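Can a suspended councillor still vote at the annual meeting?

Posted in Local councils, Hebden

Chelsea Rudd
Our parish clerk has been off since April while a complaint against her is looked into. The complaint came from a councillor, and there is now a second complaint going the other way, against him. The annual meeting is on Tuesday, May 5, 2026 and he says he will be there and voting as normal. Can he do that, or does he have to stay away until it is settled? The agenda has an item on staffing. I have asked the council office twice and had no reply.

Derek Gosling
He should do the decent thing and stand down. We had the same carry-on at Urnlow and it cost us more than 467 pounds in room hire alone for extra meetings. Write to the paper.

Delia Pană
A complaint on its own doesn't stop a councillor from attending or voting. Parish councils in England have no power of their own to suspend a member. The clerk is different – she is an employee, so her absence comes under the council's staffing procedure.

The staffing item is where he needs to be careful. If it touches on the complaint he made, or the one against him, he should ask the monitoring officer at the district council whether he has an interest to declare. He may have to leave the room for that item, and he could still vote on the rest. Expect the public to be asked out for it as well.

As for the office not replying, try the chairman. With the clerk away somebody must be covering the post, and the notice of the meeting should be signed – look at the name on that and write to them directly.

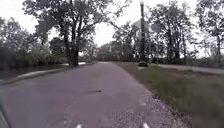 If you still hear nothing, the monitoring officer's address will be on the district council's website, under standards or complaints.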